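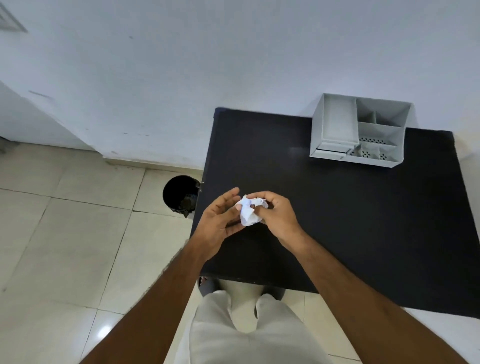 Workshop notebook, Prudbridge site, packing section
July 2026
Entry by Z. Ulloa

Subject: crumpled paper as void fill for small parcels

The purpose of this entry is to record the method agreed for hand-crumpled paper fill, following the complaint from Jorkham regarding ceramic samples that had shifted in transit. Waste office paper is to be used where it is clean and free of staples. Printed sheets are acceptable provided that they carry no names, addresses or prices. Confidential sheets continue to go to the shredder and are not to be used as fill under any circumstances.

Method. Take one sheet at a time. Draw the corners in first, then close both hands over the paper and turn it between each squeeze. The ball should be left loose, at the size of a fist. A ball pressed hard takes up less room and gives very little under load; the parcel then needs more paper and the contents are no better protected. I. Meredith prefers to crumple two sheets together for the corners of the larger cartons. This is permitted for the corners only.

Work is to be done seated, at a clear stretch of table. Sheets awaiting use should be kept upright and apart from papers still required. A. Fülöp has asked that this be stated plainly, as a signed delivery note for Daketti was found inside a parcel in December and had to be requested back from the customer.

Trial. Nine cartons were packed with the loose fill and 5 with the tight fill, all containing the same Pelkonen sample tiles. Each carton was turned end over end, set down and opened. Movement of the contents was noted in the tight-filled cartons, chiefly at the short ends. The loose fill had settled slightly but the tiles remained in position. No breakages in either group. O. Lehtinen considers the trial too small to support a change for heavier goods, and I agree. Heavy goods remain on moulded inserts for the present.

Ink. N. Okabe reported faint marking on one unglazed tile where a printed sheet had lain against it. Unglazed pieces are therefore to be wrapped in plain tissue before any printed paper is added.

Outstanding:
Repeat the trial with the taller cartons.
Confirm with Jorkham whether they will accept printed paper at all.
Order of 1,000 tissue sheets to be raised (A.F.).
Amend the packing card on the wall once Jorkham has replied.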